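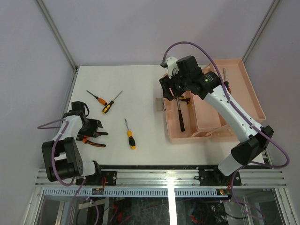

Fig. 1. The pink toolbox with its lid folded open and three screwdrivers out on the table.

A Place for the Orange One: Organizing a Shared Screwdriver Box
Student project report, Shared Workshop Practice
Remedios Collado
2026-09-27

1. Why a toolbox

My first proposal for this course was a folding workbench. My second was a smaller folding workbench. The third, which was approved with what I choose to read as enthusiasm, was to find out why the screwdriver you want in a shared workshop is never in the box where screwdrivers live.

The workshop is the one on the Valdovinos corridor. It has a good vise, a bad radio, and a sign-out sheet that people treat as a suggestion. Over the term the sheet collected 728 entries. Of these, 305 gave the item taken as "screwdriver," with no size, tip or color. One gave it as "the usual." I have kept a copy of that page.

2. What I was asked to deliver

The course required a storage proposal, a trial with real users, and a report written in plain language. I was allowed to change the layout and the labels but not to buy new furniture, which ended the career of workbench number two.

3. Boxes considered

I looked at three options. The Nasitum wall rack holds everything in plain sight and needs eight holes drilled in a wall we are not permitted to drill. The Trurkico roll is canvas, looks wonderful, and has to be unrolled all the way to find anything in it. That left a plastic toolbox with a lid and a lift-up tray. Pink was my preference from the start. A gray toolbox in a workshop is camouflage, and people put down a gray toolbox and then spend their lunch break looking for it.

4. Layout

Version A sorted by size. It made sense to me and to my roommate, who had helped me draw it. Everyone else in the trial sorted by handle color, whatever the paper label said, and by the second session I had stopped correcting them.

Version B gave in. Bright handles went together, dark handles went together, and anything long could stand at an angle if it refused to lie flat. You can see the standing habit in Fig. 1, where a slender screwdriver leans upright near the right edge of the tray. I spent an evening designing a cardboard divider to prevent this. The divider was 20 millimeters too tall for the lid, and I now regard leaning as a feature of the layout.

The label wording also changed. "Precision drivers" became "small ones." Complaints stopped.

5. The trial

Each person was given the tools on a clear table and asked to put them away, close the lid, then fetch one named tool for somebody else. I took notes from a stool and was not supposed to speak. I spoke twice, both times to say "the other orange one," and those two runs are left out of the results.

Putting away went faster with version B for most people. Fetching was a closer contest. Anyone who had packed the box themselves went straight to the right side of it, and anyone who had not packed it opened the lid and stirred. I don't have a storage solution for stirring.
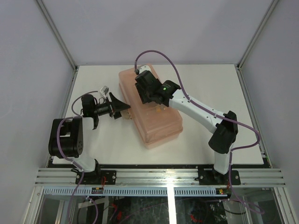

Closing the box deserved its own section and is getting a paragraph. In the trial, people treated the lid coming down as the end of the job, and the latch as somebody else's department. My notes have "lid down, walked off" so many times that I began abbreviating it. The latch sticks out from the long side of the box, and it is beige where the lid is salmon pink, so it can't be called hidden. My suggestion is a second label, placed next to it, reading LATCH. My adviser thinks this is beneath the dignity of a report, and it may be, but a person who picks up an unlatched toolbox only has to do it once to come around to my view.

6. Cost

The box came out of the department cupboard and cost nothing. Labels and tape were from the Cukora stationery shop. The cardboard divider was free and worth it.

7. What I would change

I would start with the users' sorting and draw the layout afterward. I would also test with gloves on, as half the people who borrow from that room in November are wearing them, the heating being what it is. The sign-out sheet should have a column for handle color, which takes one pencil line and could be done today. I have left a pencil next to it. Someone has since signed it out.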